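Chapter 7
Looking after shared rooms

In this chapter you will learn:
how to reset a small meeting room between bookings
how chairs, tables and wall equipment affect the way a room is used
how to record a fault so that somebody can act on it
how to write a room standard for your own workplace

Key words: reset, room standard, clear route, cable box, caster, gas lift, fault log

7.1 Why small rooms need attention

Chapter 6 dealt with reception areas and corridors, which are in view all day and tend to get looked at. Meeting rooms are different. The door is closed for much of the time, one group leaves as the next arrives, and small problems can go on for weeks before they reach the office services desk.

The Samberg building, which we use as our case study from here to the end of Part 2, has a mixture of large and small rooms. Its largest room, Breler, is set up by the facilities team before each event. The small rooms are not. They are booked by the hour through the building's system, Gostex, and the people who use them are expected to leave them ready for the next group. In April the office services team went through the bookings for one of these rooms, Kettle. It had been booked 161 times in the month, and a comment had been left after 50 of those bookings. Most of the comments were about chairs in the wrong place, cables that would not reach and items left on the table. Very few were about broken equipment.

A reset is the short piece of work that returns a room to its agreed layout. It is not cleaning, although the two are often done by the same person. Cleaning follows a timetable. A reset follows use, and in a busy room it may be needed several times in a day.

7.2 The table and the wall

Start with the table, as everything else in the room is placed in relation to it. In a small room the table is often pushed close to the wall that holds the screen. This saves floor space and keeps the cables short, but it means that one end of the table cannot be used for seating. When you plan the number of places, leave that end out.

The shape of the top matters too. A rounded end is easier to walk past than a square corner, and people can sit on the curve without a table edge dividing them from their neighbours. Measure the room at its narrowest point, with the chairs in position, before you decide that a table fits.

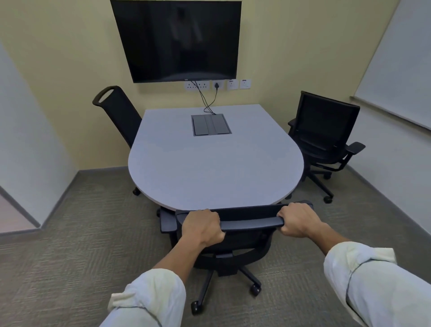 Figure 7.1 A small meeting room with the table set close to the screen wall. Note the cable box in the table top and the row of socket plates under the television.

The surface should be bare at the end of a reset. Remove paper, pens, cups and adaptors that do not belong to the room, and wipe the top if it is marked. Then look at the cable box. The flaps should lie down properly and nothing should be trapped under them. If a cable runs from the wall to the box, check that it is not stretched tight and that it does not hang where a knee or a chair arm could catch it.

Switch the screen off at the end of the last booking of the day. Between bookings it may be left on standby, depending on your room standard. Do not unplug anything from the wall sockets unless you know what it supplies - a loose plug may belong to the screen, the booking panel or a charger, and you cannot always tell by following the lead. If you are unsure, leave it and make a note.

7.3 Chairs

Most of the time spent on a reset goes on chairs. They are moved by everybody who uses the room, borrowed by the room next door and turned to face the screen or the whiteboard. The room standard should state how many chairs belong in the room and where each one goes.

Move a wheeled chair by its backrest, with both hands, and roll it. Do not lift it unless it has to go over a door strip. Keep your back straight and walk with the chair. If it pulls to one side or will not roll, stop and look at the casters, which collect hair, thread and carpet fibre. A caster that has jammed can be cleaned with the chair on its side. A caster that has come out of the base should be reported and the chair taken out of use.
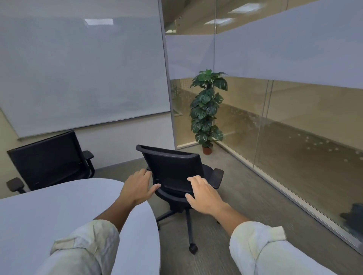 Chairs with arms need a further check. If the arms are higher than the underside of the table, the chair will not go in all the way, and pushing it hard will mark the arm pads and the table edge. Lower the seat with the lever if there is one. If the arms still do not clear, leave the chair square to the table and far enough out that the two do not touch.

When all the chairs are in place, walk from the door to the far side of the room. This is your clear route, and you should be able to walk it without turning sideways or moving anything. Pay attention to the bases. The legs of a five-star base can stick out further than the seat above them, and it is easy to trip on one when you are looking at the screen.

In rooms with glass partitions, keep chair backs and arms away from the glass. Look for scuffs at the height of the backrest, as these show that a chair is regularly being pushed too far.

7.4 Recording a fault

A reset is a good time to notice faults, but a fault that is noticed and not written down will be noticed again by the next person. Each entry in the fault log should give the room, the item, what is wrong with it and what you did. "Chair broken" is of little use. "Kettle, chair nearest door, seat sinks when sat on, moved to store 217" can be acted on the same day.

Activity 7A
Work with a partner. Choose a small meeting room in your college or workplace.
1. Draw a plan of the room showing the table, the chairs, the sockets and the door.
2. Mark the clear route on your plan.
3. Write a reset list for the room. It should fit on one side of a card.
4. Swap cards with another pair and carry out their reset. Write down any step that you could not follow.

Keep your plan, as you will need it again in section 7.6.

7.5 Writing a room standard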